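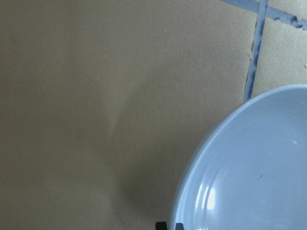 Ticket: Plate rim grasp success drops on tiled counter
Project: Mustingate
Opened: Tue 28 July
Status: open, workaround in place

Hello all, and sorry in advance for the length of this one. We've been rerunning the rim grasp test from the Mustingate paper draft, and the policy that did so well on the plain tabletop is having a hard time on the tiles. Same weights, same plate, same wrist camera. On the plain top we got 74 good grasps out of 100 tries. On the tiles we got 38 out of 100, and I'd really like to understand that before we put either number in a table.

What I've checked so far:

Wrist camera calibration. Redone this morning, and the error is as low as it ever was.

Gripper. Swapped the Gill fingers for the spare pair. No change at all, so I put the first pair back.

Lighting. The plate is glossy and you get bright white streaks on the inside of the rim at the lower left, right near where the fingers come in. I turned the side lamp off for a short batch and it helped a little, but nowhere near enough to close the gap.

Grout lines. My best guess at the moment. The grout is a bluish gray and the plate is a pale blue, and from the wrist view one line runs straight into the top of the rim. When I plot the predicted rim points, a good many of them wander off up the grout as if it were more plate. The fingers then close a bit too far out and catch nothing but air.

Workaround: the Huder segmenter in front of the policy, with the mask limited to one closed round shape. It slows each step down, but the rim points stay on the rim - at least in the few runs I've had time for.

Update, same day, afternoon: tried the white Beko plate on the same tiles and the wandering points are nearly gone, which fits the color idea nicely. I've started collecting 300 extra demos on tile with the blue plate, turning it a little between each one. Retraining comes next, and I'll post the new numbers in this ticket. Please leave it open until then, and do shout if you've seen the same thing on your setup!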